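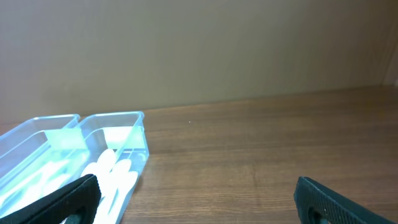 Finish tests, table oil vs. hardwax — notebook, June 2022

Picked this up again after the gap since April. The question is still whether the Flumetti oil cures hard enough for a work surface, or whether we pay more and go to the Todik hardwax. Same stock for both: offcuts from the Ansari order, planed, sanded to 180, dust wiped off with a dry cloth. Batch number on the oil can is 2712.

Weighed each panel before and after coating. Scale drifts when the door is open, so all readings were taken with it shut.

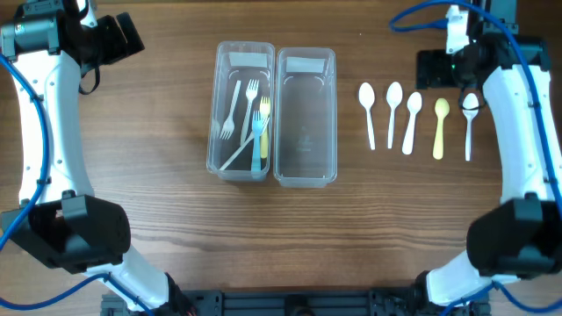

Oil uptake on the first coat was higher than I had written down in spring. Panel A took nearly 530 mg, panel B less, but B was cut closer to the heart and the grain is tighter. I don't trust a comparison between the two. Next set should come from one board, cut in sequence and marked on the back.

Second coat went on after an overnight wait. Uptake was small. Wiped off the excess after fifteen minutes, which may be too soon in this humidity. The can says twenty.

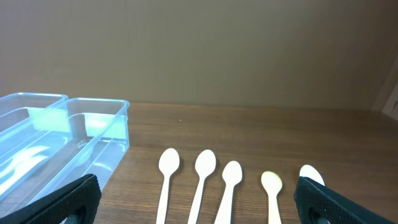 Water and heat

Ring test: glass with a wet foot, left one hour. Oil panels showed a pale ring that faded by the next morning. Hardwax showed nothing. Coffee marked both, worse on end grain.

Heat test with the steel block from the oven. Hardwax went slightly dull under the block and buffed back. Oil did not change. I expected the opposite and will repeat it with the other block before telling anyone.

Scratch test with the Raver stylus, 700 g load, 3 passes each. Oil scratches are wider and shallower. They can be rubbed out with a fresh coat — the hardwax ones can't, at least not locally. For a table that gets daily use this counts for more than the ring test.

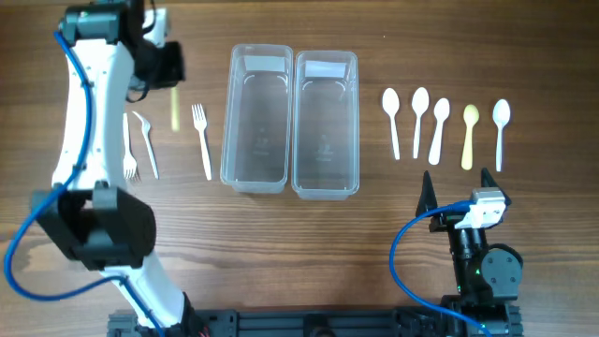 Brown tabletop, grain running lengthwise; white plastic forks on it.

To do: repeat heat, order more 180 paper, find out if the oil can be thinned for the first coat. Leave panels A and B on the rack, coated face up.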